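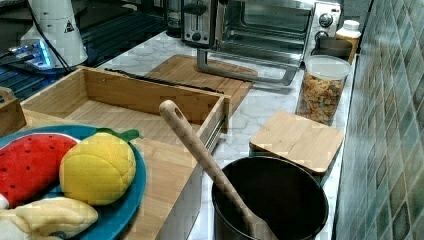
Gorkitz, August

Counter-first learning is a method for training robot arms to do small household tasks. In this method the robot learns on an ordinary kitchen counter that stays full of things, and the order of the objects is changed between the attempts. It was proposed by Rasa Dzene and Julián Herrero at the Balaskas laboratory in Gorkitz. The software made for it is called Benell.

Background

Many earlier systems were trained on a clean table with one or two objects. They often lost much of their skill when they were moved to a real home, where a canister can hide a plate and a toaster oven reflects light. Dzene and Herrero wanted to know if the usual disorder of a kitchen could be part of the training from the first day.

Method

A person guides the arm by hand control through a short task, for example lifting a plush lemon from a plate or taking a wooden spatula out of a canister. The movement and the camera pictures are saved together as one demonstration. Soft toy foods are used next to real kitchen goods such as dry pasta in a clear jar. The toys keep their color and general form but they forgive a hard grip, and so the same set can serve for a long time.

After every 7 demonstrations the operator moves the large objects, among them the open bamboo box and the cutting board. The small objects are left where they happen to be. The authors call this step a "shuffle". Benell then trains one policy for all tasks – there is no separate model for each object.

Results

The first published set had 178 demonstrations. After removal of recordings with a lost camera signal, 145 were used for training. The policy was tested on a counter which it had not seen before, and it completed 57 percent of the attempts. A second policy, trained with the same number of demonstrations on a bare table, was clearly weaker when tools stood upright in a container. For flat objects the difference between the two was small.

Limits

Transparent containers remain difficult, and the arm often closes its fingers too early near clear plastic. The method also says little about drawers and doors, as these were not opened in the tests. Herrero has written that the shuffle depends on the habits of the operator – two people do not make the same disorder.

Related work

The Brolar group uses a similar idea for workshop benches, with a fixed plan for every change of the objects.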